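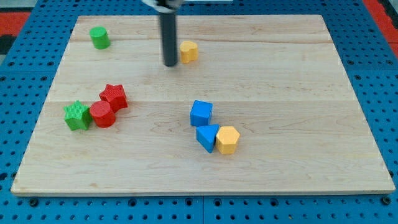
*阅读时间：27 分钟 · 分类：厨房 / 面食 / 用后感*

先说结论吧，省得有人翻到最后：Stestell 这块揉面板我会继续用，也会推荐给一部分人，但是有一类朋友我会劝你别买，具体是哪一类，在中间偏后的地方，我尽量写得好找一点。

用了 7 个月才来写这篇，中间有人催过我两回（对，就是评论区那位天天蒸花卷的姐姐，我看见你了）。拖这么久有一半是懒，另一半是木头这种东西刚到手的时候都挺好的，光溜溜的，香喷喷的，谁家的新板子不好看呢？要过一个潮的季节，再过一个开暖气的季节，才知道它什么脾气。

## 之前用的是什么

我家以前揉面是在台面上直接揉的。人造石台面，凉，滑，揉完了拿刮板一铲，抹布一擦，完事。说实话挺好用，唯一的毛病是台面太高！我个子矮，揉面的时候胳膊是架起来的，使不上身体的劲儿，全靠肩膀。揉一次馒头面，第二天梳头都费劲。

后来买了 Emow 的硅胶垫，就是上面印着一圈一圈尺寸的那种。Emow 垫子我用了挺久，优点是便宜，卷起来往抽屉里一塞，洗起来也方便，扔水槽里哗啦哗啦冲就行。缺点呢，用过的都懂：面团稍微硬一点，垫子就跟着面走。你往前推，它也往前跑，你往回拉，它起个大包。擀饺子皮倒还好，擀面条简直是在跟垫子打架。我试过在底下垫湿抹布，管一会儿用，抹布一干又开始溜。

还有一件事让我下决心换掉它，就是味道。硅胶吸味儿，我有一回在上面拌过葱油花卷的馅料（图省事，没拿盆），之后整整好几个礼拜，烤出来的黄油饼干都有一股隐隐约约的葱香。我先生说挺好吃的，像咸味苏打饼。我不想做咸味苏打饼呀，我想做黄油饼干。

然后就开始看板子。这一看就收不住了，木的、竹的、不锈钢的、大理石的，各有各的拥趸，每一派都说别的派会后悔。我在一个面包群里潜水，群里有位叫 Ecaterina Gavrilă 的，罗马尼亚人，嫁到我们这边好多年了，做那种拉得像纸一样薄的酥皮，拉开能盖一整张餐桌。她就一句话：“木头的，要大，要重，别的不要听。”我当时还觉得这话太绝对了，现在嘛，大，我同意，重，我有保留意见，后面说。

## 价格和为什么选它

我买的时候是 305 元，没赶上什么活动，后来看它降过也涨过，我就不去看了，看了伤心。

这个价位在木面板里属于不上不下。往下有便宜一大截的，评论里晒裂缝的图也多一大截；往上就没有边了，有整块料的，有手工刨的，还有给你刻名字的。我当时想得很简单，面板嘛，天天跟面粉和水打交道，迟早要花，买太贵的舍不得用，供在那里还得给它掸灰。

同一家店里还有带挡条的款，就是前面有一道往下的木条，卡住桌沿，板子不会往前跑。我纠结了好几天，最后买的是平板款，两面都可以用。理由是我厨房小，平时板子要立着靠墙，带挡条的那种立起来总觉得别扭。这个选择对不对呢？擀面条的时候我后悔，收起来的时候我不后悔。一天里两种心情能来回好几次。

页面上写的是实木拼板。“拼板”两个字有的朋友一看就皱眉头，觉得拼的就是次的，整木才是好的。我以前也这么想。后来问了家里做过木工的长辈，他的说法是，这么大一块面，整木更容易翘，拼得好的反而稳当，关键看拼得好不好、胶用得好不好。拼得好不好我一个外行拿眼睛看不出来，只能用手摸，顺着接缝摸过去，摸不出台阶就算过关。胶我就更没办法了，只能相信卖家给的那张检测单。这一点我老老实实写在这里，懂行的朋友欢迎在评论里教我。

## 刚到手那几天

快递大哥搬上来的时候问我买的什么，我说面板，他说哦，配电的啊。

包装很结实，四个角都包了厚厚的泡沫，拆得我满地都是白色小颗粒，静电粘在袜子上，到晚上睡觉前还在床单上发现了几粒。这个要扣分，现在很多家都改用纸浆护角了，希望 Stestell 也改改吧。

味道方面，有一股很淡的木头味，凑近了闻得到，站远了没有。没有油漆味，也没有那种刺鼻的酸味。我拿温水擦了一遍，立起来晾，第二天表面起了一层细细的毛，手摸上去沙沙的，像没刮干净的下巴。当时我有点慌，跑去问客服，客服回得倒快，说正常，拿细砂纸顺着纹路轻轻打一遍，再擦再晾，重复到不起毛为止。

这里我要抱怨一句：这么重要的事情为什么不写在说明书上？说明书上印了那么大一段品牌故事，说创始人小时候看外婆做面条如何如何，怎么处理起毛一个字都没有。砂纸也不附。我是大晚上翻箱倒柜找出来一张先生以前修鞋柜剩下的砂纸，还是粗的，没敢用，第二天专门去五金店买。店主问我要几号的，我说细的，他说细的有好多种，我说要摸起来最不像砂纸的那种。他给了我一张，果然好用。

打磨完之后那个手感就对了。真的，手掌平平地抹过去，有点温温的，一点也不涩。就冲这个我当天晚上就和了面。

## 揉面

先说揉馒头面，因为我家吃馒头最多。

木头板子揉面跟石头台面差别比我想的大。石头上面，面团是滑的，你要靠手去控制它；木头会稍微“咬”住一点面，团子底下有个抓劲儿，往前推的时候面团是真的在被拉开，没有整个溜出去。我觉得同样一团面，在木板上揉光滑用的工夫短一些。我没有掐过表，是感觉，你们别拿这个来考我。

面团稍微干一点的时候尤其舒服。我做戗面馒头，要往里面一点点戗干粉，以前在硅胶垫上，干粉撒下去就到处跑，得追着它揉。木头面上干粉待得住，撒在哪儿就在哪儿。

湿面团就另说了。含水高的欧包面团，木板刚开始也粘，粘得我火大。后来是 Raphaël Jacquet 的一节面包课救了我（他在我们城西开了间小教室，法国人，中文讲得飞快，骂起人来带本地口音），他的办法是先在板上薄薄抹一层粉，用手掌把粉“按进”木头里，再拿刷子把浮粉扫走，然后才上面团。我回来照做，果然好多了！虽然还是不如他弄得那么干净利落，他那块板子用了不知道多少年，表面都成精了，什么面上去都不粘。

他还不许我们用力摔面。我之前爱摔，觉得解压，板子也咚咚响很有气势。他说楼下的邻居不会觉得有气势。这个提醒很及时，我家楼下住的是位刚生了宝宝的妈妈，我回去就改成了折叠的手法，顺便把咚咚响的问题也放在这里说一下：木板直接放在硬桌面上，揉面的时候声音是往下传的，比你自己听到的要响。底下垫一块防滑的网格垫，声音和打滑都会好很多。晚上和面的朋友请一定垫上。

最多的一次是过年前给两边的老人蒸馒头，一次和了 2,000 克面粉，分两团揉。板子够大，一团在揉，另一团盖着布在旁边醒，互不打扰。换成以前那张垫子，我得把另一团搬到灶台上去。那天揉到后来整个人都热了，把窗户打开，冷风灌进来，面团表皮马上就要干，又赶紧关上，就这么开开关关折腾了一下午。馒头蒸出来有几个开了口，我婆婆说开口好，开口是笑，于是全部被她挑走了。

## 擀皮、擀面条

擀饺子皮，满分。真的没什么好挑的。小擀面杖在上面转起来特别顺，皮子不跑，撒一点点粉就够。我家擀皮的是我先生，他以前最讨厌那张硅胶垫，说擀出来的皮子背面有印子（垫子上那些圈圈的纹路会压到面皮上），现在没有这个烦恼了，于是他又开始嫌我包得慢。

我们配的擀面杖是 Sasel 的，两头细中间粗的那一款，顺便评一句：好用，但是偏轻，擀硬面的时候要自己加力气，我后来擀面条换回了我妈给的老枣木杖。Sasel 的刮板倒是要夸，边很直，铲木板上的干面渣不伤板子，我把原来那把金属的刮板收起来了。金属刮板不是不能用，角度一不对就在板子上刻一道，我板子上靠右手边那几道印子全是它干的。

擀面条就是我前面说后悔的地方了。平板款没有挡条，大张面皮卷在杖上往前推，整块板子会跟着往前挪，哪怕垫了防滑垫，力气大了照样挪。我的土办法是把板子往前顶到墙根，让墙给我当挡条。问题是这样一来我得把胳膊伸得很长，腰要弯下去，擀完一张面直起腰来，能听见自己的骨头在说话。

所以如果你家主要就是擀面条、擀大饼，三天两头要擀大张的，请直接买带挡条的，别学我。这就是开头说的那一类要劝退的朋友之一。

还有一个小细节。擀大张面皮的时候，接缝会不会在面上留印子？有人在群里问过。我的这块没有，至少到现在没有。面皮揭起来对着窗户看，看不出线。不过我觉得这跟个体有关系，拼板如果哪天某一条胀起来一点点，那肯定就会有印，所以我现在每次擀之前都习惯性地拿手指头横着划一下，摸一摸。成习惯了，跟进门先摸钥匙似的。

## 做酥皮的人看这里

木头板子做开酥，不占便宜。这个我要说公道话。

黄油怕热，石头凉，天然适合开酥，木头是温的，夏天你还没擀两下，黄油就开始往外冒油光。我试过两次可颂，天热的那次惨不忍睹，层次全部糊在一起，烤出来像个奶油餐包，味道倒是香的（黄油放那么多能不香吗）。天冷的那次好很多，开着窗，手也冰，板子也冰，擀得挺顺。

有人说可以把板子放冰箱冻一冻。首先我没有那么大的冰箱，其次我很怀疑冻来冻去对板子好不好。我没有试，也不打算试，你们要是试了，裂了别来找我。

倒是中式的油酥没问题，猪油酥、植物油酥都行，老婆饼、蛋黄酥我都在上面做过。油会渗一点进木头，渗过的地方颜色会深一块，擦不掉的。我第一次看见那块深色心疼得不行，拿面粉去吸，拿小苏打去搓，都没有用。过了一阵子别的地方也慢慢深了，就不那么显眼了。心态放平。

至于 Ecaterina 那种拉皮的做法，她是在铺了布的桌子上拉的，板子只用来揉和前半程的擀。她教过我一次，在视频里，她那边拉得像一张灯罩纸，我这边拉出了好几个洞，最大的洞能伸过去一只拳头。她说没关系，卷起来就看不见了。卷起来确实看不见了，奶酪从里面流出来的时候就看见了。

## 能不能切菜

能，但是别。

我知道很多人家里是一块大板走天下，揉面切菜剁馅全在上面，我外婆就是这么过来的，也把我们一大家子喂大了。可是切过菜的面，刀痕里会藏东西，揉面的时候面渣往刀痕里嵌，抠都抠不出来。切过葱蒜的板子再去揉甜面团，请参考我上面那个黄油饼干的故事。

我的规矩是这块板子只碰面。切面剂子、切面条可以，用刀轻轻压下去，别拖刀。家里别人守不守规矩就不好说了，有一回我出门回来，发现上面有一小摊西瓜汁。先生说他找不到水果砧板。水果砧板就挂在他眼前的钩子上。西瓜汁干了以后留了个淡淡的印子，形状像只兔子，我女儿还挺喜欢的，每次揉面都要先给兔子撒点粉。

## 清洁

这一段应该是大家最关心的，因为木板劝退人的头号原因就是“难伺候”。

我现在的流程很简单：用完先拿刮板把干的湿的全铲掉，铲干净一点，后面就省事；然后拿一块拧得很干的湿布擦，擦一遍，布洗一洗再擦一遍；最后拿干布抹掉水汽，立起来晾，两面都要透风。完了。整个过程还没有洗那个搅面缸麻烦。

有几条是我踩过坑才知道的，列出来：

- 别用热水。热水一上去，残留的面就糊成浆糊了，越擦越粘，木头缝里都是。凉水或者不烫手的温水就好。
- 别泡，也别放在水龙头底下冲很久。我着急的时候冲过一次，第二天板子有一点点拱，平放在桌上，按一个角另一个角会翘，嗒嗒响。
- 别晒太阳。我妈坚持认为什么东西都要晒一晒，趁我上班给它搬到阳台上去了，幸好那天是阴天。
- 洗洁精偶尔用一点点可以，沾过油的时候用，用完擦干净。平时真的不需要。
- 钢丝球想都不要想。

关于拱起来那件事多说两句，因为群里问的人多。我的处理办法是把拱起来的那一面朝上，底下那面垫一块微微潮的毛巾，放一夜，早上就平了不少，再两面通风晾干。这个方法也是问来的，对我的板子管用，对你的管不管用我不敢打包票。在那以后我就养成了擦完两面的习惯，哪怕背面没用过，也顺手抹一把，让两面的干湿差不多。没有再拱过。

发霉呢，目前没有。梅雨季的时候我紧张得要命，每天早上第一件事是去闻板子，先生说我像条警犬。我们这边那段时间毛巾都干不了，墙角的鞋都长毛，板子倒是没事，我猜是因为立在风口上，也因为那阵子我几乎天天在用。天天用的木头不容易坏，放着不用才会出毛病，我外婆以前老讲。

## 上油的事

要不要上油，各家说法打架。有人说面板绝对不能上油，上了油面就打滑，而且油会哈喇；有人说不上油必裂。

我一开始没上。进了暖气季以后，板子一头的边上出现了一道特别细的纹，指甲划过去能感觉到，还没有到裂的程度。我又去问了客服，这次客服换了一位，打字慢悠悠的，但是讲得很细，让我只在端头和侧边上油，正面薄薄地来一层或者不上都行。

油买的是 Lazăr 的砧板油，小铁罐，稠稠的，膏状，要用手指头挖出来焐化了再抹。我很喜欢它，没有味道，抹上去木头颜色一下子润起来。缺点是罐子的盖子设计得莫名其妙，手上有油的时候根本拧不开，我有一回是用牙……算了不说了。总之先开盖再挖油，别用完一次盖上，又想补一点。

抹的时候端头吃油吃得特别凶，刚抹上去一会儿就没了，得补好几遍，正面就慢得多。抹完放一夜，第二天拿干布使劲擦，擦到手摸上去不沾油为止。上完油的头几次揉面，面团确实有一点滑，揉过几次馒头就恢复了。那道细纹到现在没有再变长，我隔一阵就去看看它，也算老朋友了。

不要拿厨房的炒菜油去抹！花生油、菜籽油、豆油都不行，那个是真的会有哈喇味。我家楼上的阿姨就是这么干的，她的板子夏天一拿出来，整个厨房一股陈年油瓶子的味儿。

## 重量和收纳

Ecaterina 说要重。对，重的板子稳，揉面不跑，这个没错。可是她家的板子是常年摆在桌上的，从来不收，当然越重越好。

我家不行。我家餐桌就是饭桌、书桌、手工桌，女儿的水彩、先生的电脑、我的面粉，全在一张桌子上轮班。板子每次用之前要搬出来，用完要搬回去。单次搬不觉得有什么，天天搬就是另一回事了。我手腕有腱鞘炎的老毛病，犯起来的那阵子，光是把它从墙边挪到桌上就要先做心理建设，有好几回因为懒得搬，临时改吃米饭了。

所以第二类我要劝退的朋友：手腕不好、一个人做饭、板子又没有固定地方放的。买小一号，或者干脆继续用垫子。一件厨具好不好用，跟你愿不愿意把它拿出来关系太大了。我柜子里还躺着一台压面机呢，那才叫沉，一年到头不见天日。

收纳的话，立着放，靠墙，底下垫两条小木块，别让边直接贴地。我一开始是夹在冰箱和墙中间的缝里，尺寸刚刚好，美滋滋，后来想到冰箱侧面会发热，一边热一边凉，这不是等着翘嘛，赶紧拿出来了。现在放在餐边柜旁边，外面套一只我自己缝的棉布袋子，防灰。袋子是旧床单改的，缝得歪歪扭扭，一边长一边短，女儿说像给板子穿了件不合身的睡衣。

别套塑料袋，闷。

## 和别的材质比一比

不锈钢的我在表姐家用过。好洗，真好洗，卫生方面没话说。但是揉面的声音我受不了，刮板刮上去那个吱——的一声，我从后脖颈麻到脚后跟。冬天也太冰了，发面团放上去一会儿就蔫了，揉着揉着没精神。

竹的我没长期用过，只在一间民宿的厨房里擀过一回饺子皮。感觉比木头硬一些，也更滑，面粉待不太住。轻是真轻。用一次不好下结论，我就说到这里。

大理石的，开酥首选，前面讲过了，其他时候我觉得它太冷淡。而且沉，比木头还沉，磕一下桌角，桌角先掉。

所以如果你主要做中式面食，馒头包子饺子花卷这些，我还是投木头一票。如果一年到头就是端午、过年动两回面，Emow 那种垫子完全够，省下的钱买点好面粉。真的，面粉换好一点，比换什么板子见效都快。

## 几点还想吐槽的

边角倒得不够圆。正面的棱还可以，四个尖角有点扎手，搬的时候角会硌着掌心。我自己拿剩下的砂纸磨了磨，磨得圆乎乎的，好多了。这个价位应该出厂就磨好的呀。

没有提手，也没有可以抠手的凹槽。平放在桌上以后，想把它抬起来，手指头塞不进去，要先把它推到桌边，让它悬出来一截才抬得动。我试过从中间抬，指甲劈了一个。后来发现底下垫着网格垫的话，刚好有一点点缝，能塞进指尖，算是意外收获。

烙在背面的商标我觉得太深了，字的笔画里会进面粉，要拿牙签挑。我既然冲着两面都可以用买的，结果另一面有个会藏面的商标，那到底算一面还是两面呢？客服的回复是“亲，背面建议作为备用面”。好吧，备用面。

售后倒是没得说，我前前后后问了好多傻问题，没有一次嫌我烦。

## 你们可能会问的

会不会掉木屑？打磨完就不掉了。没打磨之前我不敢说，毕竟我没敢直接用。

面粉会不会长虫？板子铲干净就不会。虫子是冲着面粉去的，我家只在米桶里见过，板子上没有。

孩子能不能一起玩？能啊，我女儿天天在上面搓面虫子。唯一要注意的是别让她拿饼干模子使劲戳，金属模子压下去会留一圈印。我这块板子上现在有半个星星，在角上，很清楚。

可不可以当餐桌上的托盘用，摆拍那种？我不拦你，但是热锅千万别直接放。我妹来我家把刚出炉的铸铁锅往上一搁，我从厨房这头喊到那头都没来得及，幸亏她自己听见喊声又给端起来了，只留了一点点浅浅的弧线。她后来寄了一箱橙子来赔罪，橙子很甜，已经原谅她了。

用久了要不要重新打磨？我准备等过完这个夏天再打一遍，到时候把刀痕和那半个星星一起处理掉。星星可能会留着，要看女儿的意思。

## 打个分吧

揉面：很满意。
擀小皮：很满意。
擀大张：勉强，谁叫我买了没有挡条的。
开酥：天冷可以，天热算了。
打理：比传说中省心，前提是你不泡它。
搬来搬去：看你的手腕。
说明书：不及格，请把品牌故事删掉一段，换成怎么打磨。

要是重新买一次，我大概还是会选 Stestell，还是这个尺寸，至于挡条……写到这里我又开始纠结了。昨天晚上擀了一张大的，板子往前跑，今天早上收板子又觉得平的真好收。先不想了，锅里还蒸着一笼豆沙包，已经闻到味儿了，我去关火。

**补一条：** 有朋友私信问砂纸型号，那张纸被我用得背面的字全磨没了，下次路过五金店我帮你们问一声，问到了更新在评论区。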